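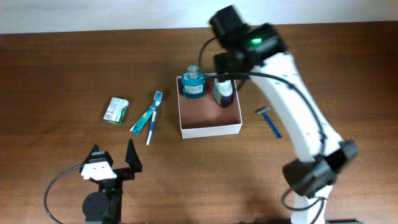
Tabletop packing task, toiletries set: white arm over the open-topped box, two bottles inside.

Okow Bench Kit — Data Card and Read Me

Release dated 6 December 2020
Maintained by the Grurnton evaluation group
Contact for this release: Rūta Lukoševičius

1. Summary

The Okow Bench Kit is a two-arm tabletop manipulation package supplied by Brurkov for teaching and research laboratories. It is sold with mounting hardware, control software and a starter set of recorded demonstrations. This card covers the starter set only. It describes what the recordings contain, how they were made, and the uses for which they are considered suitable. Questions about the hardware should be directed to the supplier.

2. Contents of the set

The set holds 809 recorded episodes of packing tasks performed by an operator through remote control of the arms. All episodes take place on a brown wooden tabletop. The task family documented here is Toiletries, in which everyday bathroom articles are placed in a shallow white box. Articles used in this family include:

Bottle with a silver pump or cap, teal with a white label
Shampoo or body wash style bottle, purple and white
Toothbrushes, one blue and white, one teal and white
Disposable razor, blue handle
Small green-and-white package, similar in size and shape to a wrapped bar of soap

Articles begin each episode at positions chosen by the operator. In some episodes one or more articles are already in the box when recording starts. Users who require an empty box at the start should filter on the field start_state.

3. Collection procedure

Recording was carried out in May by Umesh Dubey and Buppha Saengthong, using a kit delivered in standard configuration. Each operator completed 40 practice episodes before any recording was kept. Practice episodes are not distributed.

The operator received a short written instruction, such as “place the razor in the box,” and ended the episode by pressing a pedal. Episodes in which an article left the table were kept and marked as failed. Episodes interrupted by a software fault were deleted.

4. Files

Each episode is stored in its own folder and contains the following:

video: color video from the head-mounted view
joints: joint positions for both arms, with time stamps
gripper: commanded and measured opening for each gripper
task: the written instruction given to the operator
result: success, partial or failed

The index file at the top level lists every episode with its task family, operator code and result. Operator codes are not linked to names in the released files.

5. Labels and review

Result labels were assigned by the operator and then reviewed by Tõnu Rätsep, who did not take part in recording. Where the two disagreed, the reviewer's label stands and the operator's label is retained in a separate field. The label “partial” applies when at least one article named in the instruction was placed and at least one was not.

6. Known limitations

Thin articles lying flat are the most difficult part of the set. Toothbrushes placed close together are often picked up as a pair, and the instruction text does not always state which one was intended. These episodes carry the flag ambiguous_target.

The gripper covers part of the article below it when the arm reaches over the box. Users training on video alone should expect the article to be partly hidden at the moment of contact — the joint and gripper records are the better source for timing.

Cables run along the outside of the arms and enter the view often. They have not been masked. Lighting was not controlled, and reflections on the tabletop vary between sessions.

A single table and a single room were used. Results obtained on this set should not be taken as evidence of performance in other surroundings.

7. Intended use

The set is suitable for classroom exercises, for checking a new installation of the kit, and for small studies of learning from demonstration. It is too small to serve as the only training source for a general packing system. A purchaser who needs more material may order the extended set, which Petrauskas prepares under a separate agreement and which holds roughly 1000 further episodes.

8. Changes in this release

Version 2 corrects time stamps in the gripper files and adds the field start_state. The earlier version has been withdrawn. Scripts written for it will run without change, except those that read gripper files by column number.

9. Reporting errors

Please send the episode number, the file name and a brief description of the fault to Edgars Jõgi at Grurnton. Corrections are entered in the index file and listed in section 8 of the next card.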